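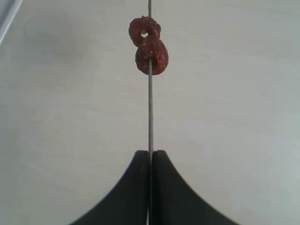

On 16/05/2023 Ohemaa Dramani wrote:

> Does rule 70 in the Uibo guide cover thin rods? It says "grip near the load" and leaves us to guess the rest.

It does, in the sense that a tarpaulin covers a piano. Rule 70 was written for Burkeck crates, and nobody has threaded anything onto a crate yet.

For skewers and the like I'd propose:

- close both fingers on bare rod, clear of whatever is threaded on it
- 30 mm/s at most until the grip check passes
- log every drop, **including the embarrassing ones**

Objections by August, please.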